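Drutoren hand-held gripper pair, build kit
Sold by Arnik. Left and right hand supplied together.
In stock, last checked Sun 9 August

I've been making these in one form or another since the first Grullau print files went up, and the Drutoren is the set I wish I'd had back then. You hold one in each hand, you do an ordinary job with them, and the tracking cubes let your software work out where each hand went. Cups and spoons are a really good place to start, by the way!
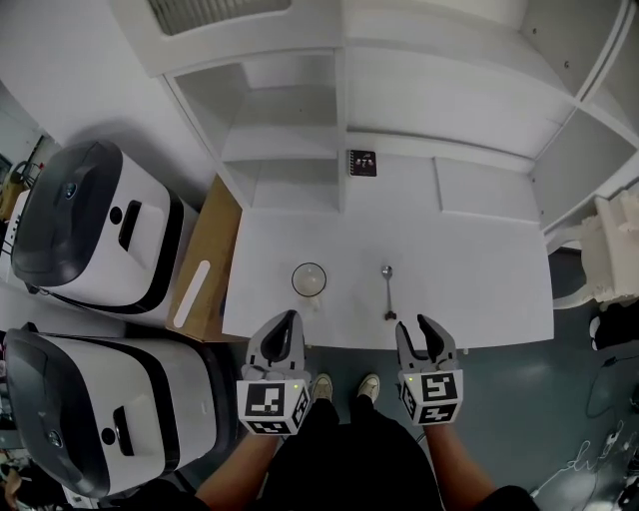
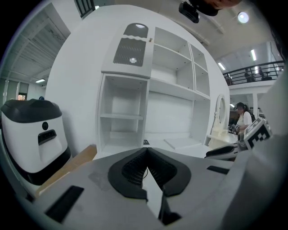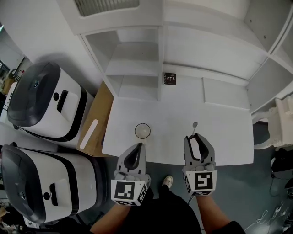 Drutoren grippers in use. The cup is in the first and third photos, the spoon in the first; the middle one is taken from a gripper itself, looking past its black finger pads.

What you get

Two printed gripper bodies in grey, two marker cubes in white, the jaws, a full set of finger pads, screws, bearings and the printed sheet of markers. The cubes come bare and you stick the markers on yourself (use a ruler, go slowly, and press out from the middle). There are 53 printed parts in the bag for the pair, all sanded where they rub. I used to send them straight off the printer and got some very polite emails about it, so now I sand them.

Cameras, cables and a computer are not in the box. Most people already have a favourite and I got fed up with stocking the wrong one.

Putting it together

Set aside a weekend for your first pair. The jaws are the fiddly bit, and if they feel stiff when you squeeze, back the pivot screw off a quarter turn before you reach for the sandpaper. Please don't oil them! It creeps into the pads and then everything you pick up is slippery for a week. The cube goes on last. Run the cable before you close the body up, leave yourself a decent loop of slack, and check you can still open your hand all the way.

I've built 3 pairs on my kitchen table and one at the Văduva workshop, where there's a proper vice, and the kitchen ones came out just as well.

About the pads

These are the part I get asked about most. The inner faces are textured, a sort of honeycomb, and they hold on to smooth things far better than the flat ones I shipped up to July. Thin handles are still harder work than you'd think. With a spoon I like to open the jaws wide, come in low and close gently, and a bit of practice makes all the difference. If you have an older set, the new pads fit straight on to the same jaws and I sell them separately.

The bits people ask for

Weight: around 600 g for each hand, before you add a camera
Hands: one left, one right, not sold singly
Pad life: I change mine after 2000 grips, sooner if they start to look shiny
Tools needed: small hex keys, a craft knife, a ruler
Colours: grey body, white cube. I can do other body colours but it adds a week.

Will it work with my arm?

If your robot arm takes the Grullau wrist plate, yes, the same jaws and pads will bolt on, and that's how I use mine. You do the job by hand first, then put the matching jaws on the arm and let it have a go. For anything else you'll want to draw up an adaptor. Send me the bolt pattern and I'll tell you if I've seen it before.

Returns

Unbuilt kits can come back within a month. Once the marker sheet has been cut I can't take it back, but if a part has snapped or warped, send me a photo and I'll print you another and post it free.

Spare pads, spare cubes and extra marker sheets are on the Drutoren spares page.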